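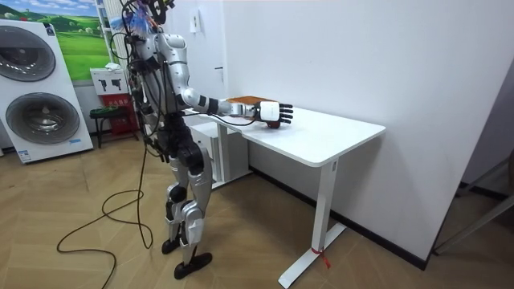 Desk surfaces and floor clearance

Domenica Kofler specifies workstations for the Fombridge fit-out. Her starting point is the top: white, rectangular, rounded corners. "A square corner chips first," she said. "Go to a radius and the edge lasts."

The T-shaped leg suits herringbone floors, in her view, provided the foot is levelled after the desk is in place. "Parquet moves with the season. We recheck in August." Of 82 desks installed, 41 have needed adjustment.

She keeps the wall side for flat items such as boards, and sets the load limit at 100 kg, distributed. "Centre the weight over the frame."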